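4.2 Ribbed cloth and the memory of folds

Of all the fabrics in the Clovby household survey, ribbed toweling gave us the most pleasure to work with. Plain weaves came back from storage looking much alike, whatever the family had done with them. Ribbed cloth keeps a record! A fold that runs across the ribs presses a line into the pile, and in the Gratolo households we could often tell a fold made along the ribs from one made across them before we had spoken to anyone in the house.

The survey covered 412 homes and more than 4,000 folded items, and towels were the group people talked about most freely. Folding habits were nearly always learned from a parent, and couples who had merged two habits could describe the bargain in wonderful detail (thirds for the bathroom, halves for the beach). Following Brouwer, we coded each towel by its first fold only. Later folds depend so much on shelf depth that they say more about the closet than the person.

Rib direction was noted separately, as was any contrasting border, which 7 of our Grestasetti respondents told us they used as a guide for lining up the edges. Figure 3 shows the kind of cloth we mean.

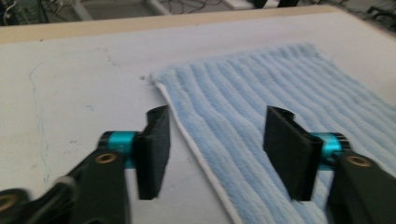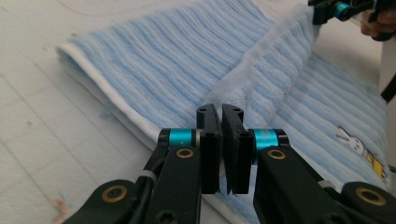
Figure 3. Light blue ribbed toweling on a pale surface (two views).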